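The spare room comes back

Every house of a certain age in Wendley has one: a small upstairs room, too narrow for a double bed and too good to be called a cupboard. The estate agents call it bedroom three. The people who live with it call it the box room, the back room or the junk room, depending on how long they have been there.

The town has plenty of them. When the Grollanum estate was built on the north side, 1,248 houses went up to two plans, and both plans put the small room over the front hall. On the commoner of the two, used for 1,113 of the houses, the room also loses a corner to the bulkhead above the stairs. You can walk down any street there and see the same narrow window beside the same wide one.

For decades these rooms were filled in a predictable order. First came a cot, then a single bed, then a teenager who complained about it. After the teenager left, the ironing board moved in, followed by suitcases, an exercise bike and whatever was waiting to go to the tip.

The last year has changed that. With so many people working at home, the small room has become the one with a door that shuts, and households that had not seen its floor in years have been clearing it out. Skip hire in the town was booked up for most of May. The charity shop on Kravets Lane stopped taking furniture for 13 days because it had no space left to stand it in.

Clearing is the simple part. What most people find underneath is a carpet that was never meant to be seen, and under that, in the older houses, bare boards. The boards are usually pine and usually sound. They tend to have a dark painted border where a rug once stopped short of the wall, and sanding that border back takes longer than the rest of the floor put together. A hired drum sander will not reach the last few inches by the skirting, so an edging sander has to be hired as well. Allow two full days, and keep the window open.

Gaps between boards are worth filling if the room is over an unheated hall or porch. Thin strips of pine, glued and tapped in, look better than filler and do not crumble out after the first winter. Where a gap is very narrow, leave it alone.

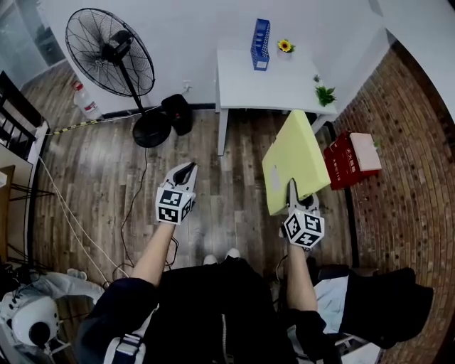
Furniture causes more mistakes than floors do. The common one is to buy a desk that fits the wall exactly and then find that the door no longer opens fully. A small table with thin legs takes up less of the room than its measurements suggest, and it can be carried out by one person when the room is wanted for something else. Deep shelving does the opposite. It eats the floor, and the backs of the shelves fill with things no one will look for again.

Colour matters less than people expect. Pale walls help a little, but the size of the window matters more, and so does what hangs over it. A plain blind fitted inside the recess leaves the sill clear and gives back several inches that curtains take. In the stair-corner rooms, the boxed-in part makes a decent shelf once the top is levelled, and plenty of owners have fixed a board across it and used it for a printer or a lamp.

Heat is a harder matter. These rooms were often given the smallest radiator in the house or none at all, on the grounds that whoever was in there would be asleep. Sitting still in one for eight hours in January is another thing. Some owners have moved the radiator from under the window to the inside wall, which is a plumber's job and means lifting boards, so it should be done before the floor is finished.

Over in Stirkasby, where the terraces are older and the small rooms smaller still, a few households have gone further and taken the wall down, joining the room to the bedroom next door. It makes one generous room out of two awkward ones. It also turns a three-bedroom house into a two-bedroom one, and local agents advise thinking hard about that before picking up a hammer. Several of those walls have since been put back.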